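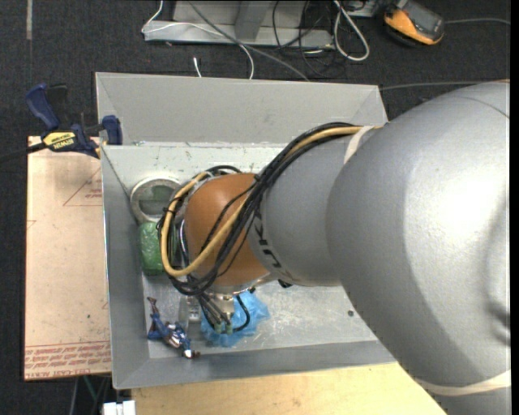 The following notes continue the series on storage that began on this site in January. The previous entry dealt with shelving and labels. The present entry concerns open metal bins with sloping walls, their selection, their upkeep, and the correct way to fill them. Several readers have written to request this material, and their patience is appreciated.

For most of my working life I was responsible for stores at Podance, where small goods arrived loose and had to be held somewhere until they were sorted. The practice at the time was to use straight-sided tubs. Items collected in the corners and stayed there. When the main store was emptied for repainting, we found goods in the bottom of those tubs that had been written off two inventories earlier. The tubs were replaced with sloping bins over one winter, and I have kept to the same type at home and in the shared workshop ever since.

The advantage of a sloping wall is easily stated. An item placed near the side tends to settle toward the floor of the bin, where it can be seen and reached. The hand also has more room. A person picking up a flat item from a straight-sided tub will scrape the knuckles sooner or later, and I have the scars to support the statement.

The slope does have a cost. A bin with angled walls takes more space at the top than it offers at the bottom, and anyone planning a bench should measure the rim. I did not do so on the first occasion and had to move a vise.

Selection

Gray metal is my preference. Plastic bins are lighter and quieter, and for soft goods they are entirely suitable. For mixed hardware, metal holds its shape and may be wiped down with a rag and ordinary dish soap. My oldest bins came from Schumacher when that firm closed its stockroom. They were already creased near the corners when I received them, and the creases have grown no worse. The newer ones are from Ivano and have a slightly steeper wall, which I find less convenient for long items, as they tend to rest at an angle with one end up.

Purchasers of used bins are advised to run a gloved finger along the rim and the lower seams before paying. Scratches on the floor are of no consequence. A lifted seam is a different matter and will catch on everything, including sleeves.

Filling

A bin of this kind should be kept sparse. The floor ought to be visible between the items. Once things begin to lie on top of one another, the bin has become a heap with sides, and whoever uses it will start digging. My own rule is that when I have to move one item to see another, some of the contents go to the shelf.

Roman Jasińska, with whom I share the workshop, holds the opposite view. His position is that a half-empty bin is wasted space, and he fills his to the rim. We have discussed the matter at length – at times with more heat than it deserves – and have agreed that each party will manage his own bins. I note for the record that he borrows from mine.

Mixed contents are acceptable for a short period. A bin that receives whatever comes off the bench during the day serves a useful purpose, provided it is cleared at 5 p.m. or whenever work stops. If it is not cleared, it becomes permanent. I have one under the window that has been permanent for 14 months.

Cleaning

Metal floors scuff. Dark marks and fine scratches will appear in ordinary use and do not require treatment. I formerly attempted to polish them out and succeeded only in producing a brighter patch that showed every new mark more clearly. The practice has been discontinued.

Grit should be removed regularly. A soft brush and a dustpan are sufficient, followed by a damp cloth and then a dry one. Lining the floor with rubber matting reduces noise, and I used Inix matting for a time, cut to fit. Small washers crept beneath it and the mat never lay flat again. A bare floor is louder but easier to keep in order. Those who work late in an apartment building may reasonably decide otherwise.

Labels

Labels belong on the outside of the bin, facing the person who will use it. A label on the inner wall will be rubbed off by the contents. I number mine and keep the list in a notebook by the door; the highest number at present is 52, although several in the sequence have been retired and ought to be struck out.

The next entry will address drawers, including the question of dividers, on which I have received a good deal of correspondence. Readers who have experience with the deeper Ivano bins are invited to write, particularly if they have found a lid that fits.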